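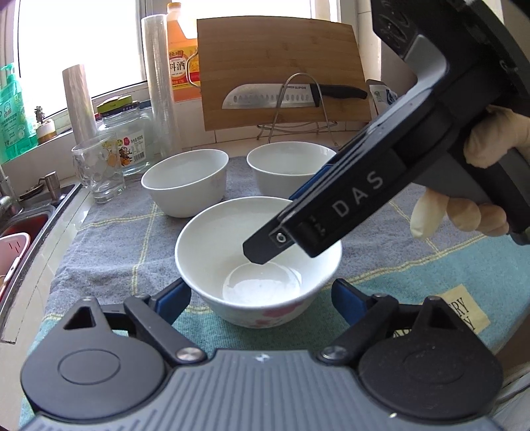
Three white bowls on the table cloth, the patterned one with a little water in the bottom.

Custcombe, 6 May 2021

Household Studies project: washing up with less water

The project looked at how much water it takes to wash the bowls and plates from one shared meal. Our group used the kitchen at Sheikh House, which has a short tiled counter and one sink. We kept the same cloth, the same dish soap (Pluver, lemon) and the same set of bowls and plates for all the trials.

Method

We ran 4 trials. In the first we washed under a running tap. In the other three we filled a basin and rinsed at the end. Water was collected in a bucket and measured with a kitchen jug. Each bowl was then left to stand, and any water that gathered in the bottom was poured off and added to the total.

The cutting board and knife stayed in their wire rack at the back and were not part of the test.

Plates
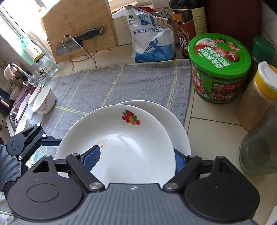 Custcombe, May

The plates took longer than the bowls. Food dries on quickly, and a tan and brown patch like the one on the fruit-pattern plate does not come off with a rinse. Plates that were stacked before scraping also had to be cleaned on the underside. In the last trial we scraped first and soaked the plates in the basin while the bowls were washed.

Results

Running tap, bowls only: 1090 ml per bowl
Basin, bowls only: 600 ml per bowl
Soaking time for plates: 75 seconds each

The basin used almost half the water. We did not get a good figure for the plates, as the bucket overflowed in the second trial and we had to stop measuring.

Problems

The Mernow jug is marked only every 50 ml, so small amounts were read by eye. The cloth also took up some water that we could not measure. If we repeat the project we will weigh the cloth before and after, and use a larger bucket.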